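Student Projects
6 min read

The Kitchen Sink Club

At twenty past four the radiators in room 12 at Hirnden College go off, and by half past everybody has a coat on. It makes no difference to attendance. Coats zipped, laptops open, biscuits passed along the windowsill, the robotics club gets going, and for the next two hours the only thing anyone wants to talk about is washing-up.

They have a simulated kitchen, a simulated arm and a competition to get ready for. The competition is the Honuma Schools Challenge, open to teams of under-19s, and this year's theme is clearing up. Every team gets the same set of virtual kitchens and has to write the software that moves things from where they are to where they ought to be. The kitchens change from run to run: a plate turns up in the sink one time and on the worktop the next, and the program has to cope.

I had expected to spend an afternoon watching numbers scroll past. Instead I spent it shouting at a screen with nine teenagers, and I can't remember when I last enjoyed a school visit so much.

Eetu Seppälä, who is 17 and the nearest thing the club has to a captain, had the first turn. He set the arm going, folded his hands inside his sleeves and muttered "go on, go on, go on" while the gripper came down over the worktop. It dithered. It swung left, swung back, and closed on nothing at all. A great groan went up, followed straight away by four different theories about why.

"It knows where the plate is," Eetu told me. "It's just got a funny idea of where its own hand is. I'm like that first thing in the morning."

The program they're building has a name, Brita, after a great-aunt of someone's who could clear a table of ten before the coffee was poured. Brita began in December as a very long list of instructions. Go here, open, go down, close, go up. She could do one kitchen perfectly and was hopeless in any other. Then the club started again, keeping almost nothing, and began teaching her by example: one of them steers the arm by hand through a whole tidy-up, the run is saved, and the saved runs are what Brita learns from. The target they set themselves was 1000 runs before the regional round. On the afternoon I visited, the tally on the whiteboard said 945, and by the time I left someone had rubbed it out and changed it.

Steering is harder than it looks! I was given a go. The controls are a games pad, with one stick for across and along, the other for height and twist, and a trigger to close the fingers. I thought I was doing rather well until I pressed down where I should have lifted and pushed a plate firmly into the bottom of the sink. My run wasn't saved. (They were very kind about it.)

The people who are good at it have styles. Eetu is quick and a bit reckless. A girl from the year below him goes so slowly that the others make tea during her turns, but hers are the runs Brita seems to learn best from, and there has been a long argument over whether everyone should slow down to match her. It was still going when I was there, with a graph now, and a counter-graph.

Paavo Kallio teaches physics and looks after the club, though he'd say the club looks after itself and he has the key. He came to robotics late, after years of running a model railway society in the same room, and some of the old track is still screwed along the back wall. What he likes about working in simulation is the cheek it gives people. "If a real arm costs more than my car, you're careful with it," he says. "You try the safe thing. In here they'll try anything, and if it's a disaster you press reset. I've seen pupils who wouldn't put a hand up in class have 80 goes at something before tea."

There is a real arm too, a small secondhand one made by Özkan, bolted to a bench by the door. It gets used on alternate weeks, for checking that what works on the screen has some chance of working off it. Quite often it doesn't. Real plates are slippery in ways the virtual ones aren't, and the bench wobbles when a bus goes by. The club keeps a notebook of these differences, and I'd happily have taken it home to read. One entry says only: "Sponge. No. Never again."

Round objects are the current obsession. A plate gives you a rim to pinch. A ball gives you very little, and if the fingers meet it a touch off centre it's away. The challenge organisers clearly know this, and put balls in with the crockery. Several of the team think the answer lies in coming straight down from above. Eetu wants to come in from the side, low, and let the wall of the basin do half the work. Paavo, asked to settle it, went to find more biscuits.

They tried both, of course, over and over, with the lights on and the car park emptying outside. Somebody's mum rang. Somebody's little brother, collected from the primary school and parked in the corner with a comic, drifted over to ask whether the robot could do his bedroom next, and was told to submit a request in writing, which he did. 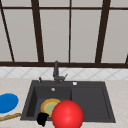
The regional round is in the spring, and entry numbers have been given out already. Hirnden's is 1016, and it's been painted in large figures on the lid of the biscuit tin, which is going with them.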